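Keeping a two-arm folding cell in order

Most trouble with a small two-arm cell is housekeeping. These are the habits we settled on for the one we run on laundry and dish towels.

Start at the base. With the power off, check the bolts that hold each base plate to the front rail. Mark every bolt head with a paint pen across the joint — a broken line means it has turned. Ours get checked every 85 runs.

Next, the cables. Leave a loop at the wrist big enough for the joint to go through its full swing. Move each arm slowly by hand and watch for snags. Keep power wires at the base clear of the floor panel so cloth can't drag on them, and look for the green lights on both boards before starting a job.

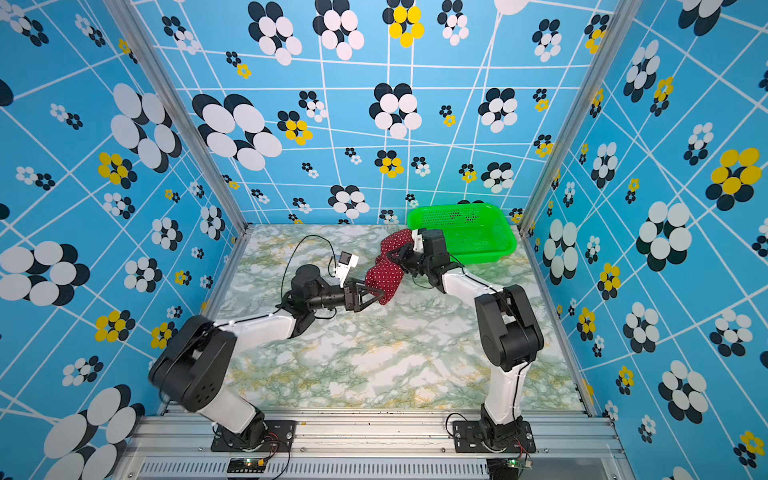

Margaritis wrote in to ask whether the loop could be zip-tied to the arm to keep it tidy. Tie it on the straight segments only, and leave the wrist free.

Grippers pick up lint faster than you'd think. Brush the fingers with an old toothbrush after each session, then wipe with a dry cloth. Skip oil; it ends up on the fabric. Close the fingers on a strip of paper and tug. If it slides out easily, clean them again before you touch any settings.

Wipe the wrist camera lenses with a glasses cloth and check that the brackets haven't shifted. A bracket knocked a little to one side throws off the grip on corners and seams. We redo the camera calibration after any bump and write down the run number. The last entry in our August log is 3569.

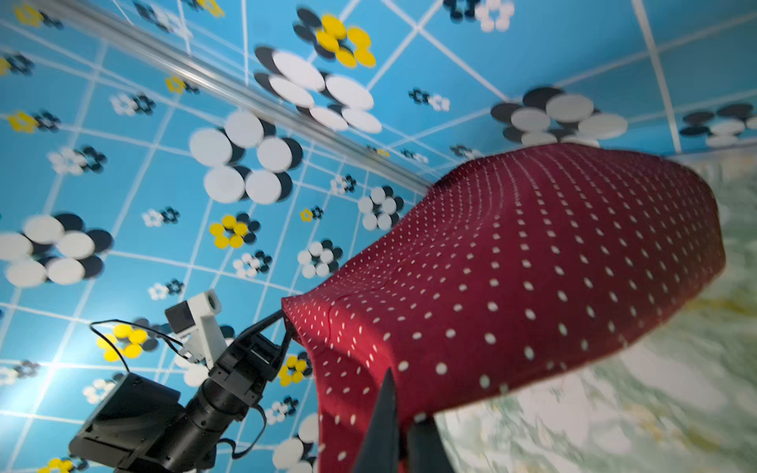 According to Valta, patterned cloth is the better choice for a test after cleaning, as a bad pull shows up in the rows. Plain towels work too, if that's what you have.

Wipe the floor panel last, and let it dry before the next job.

Drirkeo Workshop Notes | Contact | © 2022 | Back to top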